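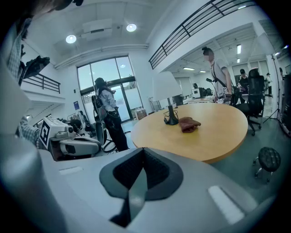

**Figure 4.1** A round table with a brown folded cloth and a lamp, its black cord coiled around the base.

# Chapter 4: Small Things on a Shared Table

I once spent most of a June morning looking for a lamp. I was helping a small office called Zuron settle into a new room, and I'd been told the lamp was "on the table, where it always is." Well, the table was there all right! So were two sweaters, a stack of folders, a box of tea, somebody's lunch and an extension cord that went nowhere. The lamp had been moved to a windowsill behind a plant so that people could find a place to put their mugs.

I tell that story to every class I teach, and somebody always laughs a little too loudly (that person usually has a table just like it at home). Up to now we've talked about big furniture – where desks go, how wide to leave a walkway, what to do with a room that has a high ceiling and a lot of glass. This chapter is about the small stuff that lands on top of the furniture, and I'll admit it's my favorite part of the job.

Go back to Figure 4.1 for a second and stay with the tabletop. A lamp with a white conical shade, a cord, a cloth. The cord is what I'd like you to notice. Coiled around the base like that, it travels with the lamp, so whoever carries the lamp across the room isn't dragging a tail behind them. Compare the black cables on the floor near the office chair. Cables like those get a chapter of their own (Chapter 7), and you'll be glad of it, I promise.

The cloth is folded, too. I have strong feelings about folded cloths! A cloth in a heap looks like something that's waiting for a decision, and people will walk past it for weeks. Fold it and it suddenly looks like it belongs to somebody.

My old teacher, Rasa Baranauskienė, used to call a round table "the friendly one," and she didn't mean it as praise. A round top has no corners to tuck things into, so whatever you set down drifts toward the middle and stays there. She had us clear one every evening for 14 days and write down what came back. Mine was mostly pens. I still have the notebook.

## What you'll do in this chapter

We'll start with cords, because they're quick and you'll feel good right away. After that come lamps, cloths and covers, and the odd little objects that don't seem to have a home. The last section is longer and follows the Zuron office through its first month, including the week when everything went back to the way it was.

**Before you read on:** pick one table that more than one person uses. Clear it, wipe it down and put back only what gets used there. Leave a note on it if you have to. We'll check on it again in Section 4.3.

## 4.1 Cords that stay with their lamps

Get a lamp and unplug it. If the bulb has been on, let it cool while you look over the cord from end to end.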